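I got to Sobia Sethi's office at two in the afternoon with a list of very serious questions about standards, and she handed me a laminated sheet of paper and asked me to find the mistake in it. (I couldn't.) It was the old rule sheet for home robots at Draltum, where she has been writing the house rules for the last few years, and the mistake was rule 4: "The robot shall act safely at all times."

"Nobody can follow that," she said. "Nobody can test it either! I kept it so I'd remember what a bad rule looks like."

I should say I came into this knowing a fair bit about factory robots and nearly zero about the kind that go into people's homes. In a factory you paint a line on the floor and keep people behind it. At home there isn't a line. There's a hallway with a kid in it, and a bathroom with a hard floor and a door that somebody may open from the other side without thinking.

Bathrooms are Sethi's pet subject, and she got going before I'd even found my pen. Her team has a whole chapter on them, called the Wundau chapter after the test apartment where most of it got written. The first draft of the full rule book had 777 rules. The one in use now has 233, and she'd like to lose more.

"People write a rule when they're scared," she told me. "Then the next person gets scared of something a tiny bit different and writes another one. You end up with eleven rules about towels."

So what survives? For laundry jobs, the chapter asks for a slow approach, a light grip, and a check that the cloth isn't hooked on anything before the arm lifts. The second arm has to stay clear of the one doing the work. And the robot has to know where the door is, even if the job has nothing to do with the door.
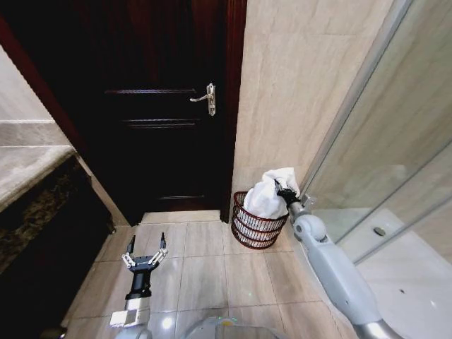
What should a robot do if a person walks in while it's working?

Stop the arms first, hold whatever is in the gripper, and wait until the person has either left or told it to carry on. Sethi is firm on the holding part. An early version said to let go right away, and she hated it, because a dropped towel on a tile floor is one more thing for a person to slip on.

I asked whether that applies to heavier stuff too, and she made a face. "Then it's a longer talk. For cloth, hold it. For anything with weight, put it down if you can do it without moving toward the person. We argued over that sentence for most of December."

The person she argued with was Shu-fen Fung, who runs the trials and joined us halfway through with a bowl of noodles. Fung's view is that a rule isn't finished until somebody who didn't write it has tried to use it. She gives each new one to an operator cold, with no training, and watches what they do. If two operators read it two different ways, back it goes.

"I sent back 47 in one round," Fung said, pretty cheerfully.

"She did," said Sethi. "I went for a walk."

I really liked the two of them together! They disagree about privacy, for one. Fung wants every bathroom job logged in full, so that there's something to look at when a trial goes wrong. Sethi wants the camera record wiped as soon as the job is signed off, and she wants the household asked each time, in words a tired person can follow. For now they keep logs of the arm movements and wipe the pictures. Neither of them is happy with it.

Before I left I asked what she'd tell a small company that's starting out with no rule book at all. She said to pick one room and one job, write down everything that worried them, and then cross out any line they couldn't check by standing there and watching. Fung added that they should date every change and put a name next to it, and then went off to wash her bowl.

The kitchen chapter is next. Sethi already has a page and a half on knives.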